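Search this repository Search
Home Data Code Issues Wiki

cirnedgate-responses

Written public responses to the proposed gas peaking plant at Cirnedgate, with stance and topic labels. Compiled by Ludger Oltmanns and Annatjie Du Plessis. Labelling by Florêncio Rebelo and Ditte Bundgaard.

Contents

The set holds 1,547 responses sent to the district planning office during the consultation on the Schmieder application. Each row is one response. Petitions are stored as a single row with the signatures removed, whatever their length. Speeches at public meetings are not included unless the speaker also handed in the text.

Files

responses.csv - one row per response, text and labels
attachments.csv - titles and file types of documents sent with a response
topics.csv - topic codes and their definitions
places.csv - lookup of parish names to consultation zones
changes.txt - corrections since first release

All files are UTF-8, comma separated, with a header row. Line breaks inside a response are kept as \n. Opening the main file in a spreadsheet will turn some reference numbers into dates. Import the ref column as text.

Fields in responses.csv

ref: planning office reference, unchanged
channel: letter, email, web form or card
zone: one of 5 consultation zones, or blank
text: full text after redaction
stance: object, support, mixed or unclear
topics: one or more codes, separated by semicolons
template: yes if the wording matches a known campaign text
labeller: FR or DB

Topic codes

There are 7 codes: air, noise, water, jobs, price, traffic, process. "Water" covers both the cooling intake and run-off from the hard standing. "Process" covers complaints about notice periods, the exhibition in Dameck and the late publication of the stack height drawings. A response that only says "I object" has no topic code. Climate arguments are coded air in this release. We know this is a poor fit, and a separate code is planned (see Issues).

Source and redaction

Emails and web forms were supplied as text. Letters and cards were scanned by the planning office and read with Atus, then checked by hand against the scan. Handwriting that could not be read is marked [illegible]. Names, street addresses, telephone numbers and signatures were replaced with bracketed tags. Job titles were kept unless they pointed to one person. Health details were cut down to the general condition where the writer was describing a child.

Names of elected members were kept where they wrote in an official role. The applicant's own replies to objectors are outside the scope of the set.

Labelling

Both labellers read the same trial batch and then split the rest by reference number. Disagreements in the trial batch were settled by Annatjie Du Plessis. Stance refers to the application as submitted. A writer who would accept a smaller plant but opposes this one is labelled object. A writer who asks for battery storage on the same site is also object, unless the plant itself is supported elsewhere in the text. "Mixed" is used only where support and objection are both stated.

Known problems

Template letters make up a large share of the cards. Filter on the template field before counting arguments, or the air code will swamp everything else. Small edits to a template are still marked yes.

The zone field is blank where the writer gave no parish. The planning office did not ask for one on the web form.

People who wrote in are not a sample of people who live there. The set cannot be used to estimate local support or opposition.

Duplicates sent through two channels were left in. They can be found by sorting on text.

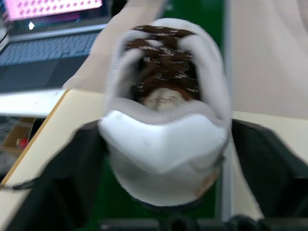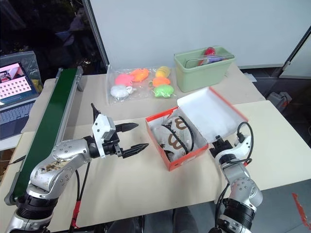

Page last changed: June, by T. Frerichs

Use and credit

Free to use for research, teaching and reporting. Cite the repository name and the release tag. Do not try to work out who wrote a response. If a redaction has been missed, email the maintainer and do not open a public issue, as issue text stays in the history after it is edited.

Corrections to labels are welcome as pull requests against responses.csv. Give the ref, the old value, the new value and the sentence it rests on. Requests without a sentence will be closed.

Maintainer: Torben Frerichs

Recent
Blank zones: can they be filled from postmarks?
Proposed code for climate arguments
Atus misreads "flue" as "flu" in card scans
places.csv: Dameck listed twice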